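Reference > Sport > Golf > Tournaments > Stirnasdale Open

Stirnasdale Open

The Stirnasdale Open is a professional golf tournament played each April at the Stirnasdale Golf Club, a coastal course laid out on former grazing land. It is contested over 72 holes of stroke play, with a cut after the second round, and is open to touring professionals, state-level professionals and a small number of invited amateurs. The winner receives the Ezeani Cup. The tournament was known during its early years as the Stirnasdale Purse and, under a later sponsorship agreement, as the Vernex Stirnasdale Open. The present name has been used without a sponsor's prefix since that agreement lapsed.

Origins

The tournament grew out of a one-day professional and amateur event held to mark the opening of the club's second nine holes. Entry was limited to players from the surrounding district, and the prize money was raised from entry fees and a levy on members. When the event was repeated the following year it was lengthened to 36 holes, and professionals from further afield were admitted for the first time. The move to 72 holes came after the clubhouse was enlarged and the course could be closed to members for four days in a row.

The Ezeani Cup was presented by a former club captain and is named after his family. It is a two-handled silver trophy that remains at the club throughout the year. Winners are given a smaller replica. The original base ran out of room for names and was replaced by a wider plinth, on which the early champions were engraved again in a smaller letter. Two spelling errors were introduced at that time and have since been corrected.

Course

The course is a par 71 and follows a figure-of-eight routing, with the ninth and eighteenth greens on either side of the clubhouse. The outward half runs along the shore and is exposed to the prevailing south-westerly. The inward half turns inland behind a line of low dunes, where the fairways are narrower and the greens are protected by deep bunkers.

The 11th, a par three known as Feniletti, is the most widely recognised hole. It is named after the greenkeeper who shaped its two-tiered green. The tee was moved back before the tournament adopted its current format, and the hole now requires a carry over a grassed hollow that was once a stock dam. It has ranked as the hardest hole in relation to par at most editions of the event.

The closing hole is a par five with out of bounds along the right. A strong player can reach the green in two shots when the wind is behind, and the tournament has often been decided there. The ridge across the front of the green was lowered following complaints from players that well-struck approaches were being turned back into the swale.

Format and qualification

The field is made up of exempt players, qualifiers and invitees. Exemptions are given to past champions for ten years after their most recent win, to leading players on the tour's order of merit, and to the winner of the district amateur championship held the previous summer. Remaining places are filled through a single qualifying round, played at a neighbouring course in the week before the tournament.

The leading 60 players and ties advance to the final two rounds. A tie for first place after 72 holes is settled by sudden death, beginning at the eighteenth and alternating between that hole and the tenth. The earlier method, an 18-hole play-off on the following morning, was abandoned when it became difficult to keep scorers and marshals for an extra day.

Preferred lies may be allowed at the discretion of the tournament referee. If a round cannot be completed, the event is reduced to 54 holes and the result stands. A minimum of 36 holes must be played for the trophy to be awarded.

Women's tournament

A women's professional event has been held alongside the men's since the course was redesigned. The two fields play in alternating groups from separate tees, and each has its own leaderboard and cut. The first champion was Hadiza Tijani, who led after every round and later returned to win for a second time. The practice green beside the first tee was renamed in her honour. Prize money for the two events was made equal in stages over several seasons.

Administration and coverage

The tournament is organised by the club under licence from the national tour. Day-to-day work is carried out by a small office, which is responsible for entries, accreditation, player housing and the spectator program. Much of the player housing is provided by local households, an arrangement dating from the years when the town had only one hotel.
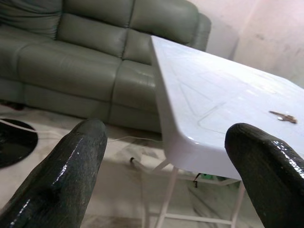

Grey-green sofa and white table.

Radio commentary began before television coverage and continues on the local station. Television pictures were at first limited to the last four holes on the final day. Coverage was extended to the whole inward half once cabling had been laid behind the dunes, and full coverage of the outward half followed with the use of wireless equipment.

Records

The lowest winning total over 72 holes at the present par is 268, which is 16 under. The course record in tournament play is 62, set in a third round and equalled once. The longest drive measured during the event, 337 metres, was recorded on the downwind fourteenth. No player has won the men's event in three consecutive years, although several have won it twice in succession. The highest winning total since the move to four rounds is 291, recorded in an edition when strong winds persisted on all four days.

See also

Ezeani Cup
Feniletti (golf hole)
Sudden-death play-off
Order of merit

Last updated: 3rd October

Contact the editors | Copyright and terms of use | Back to top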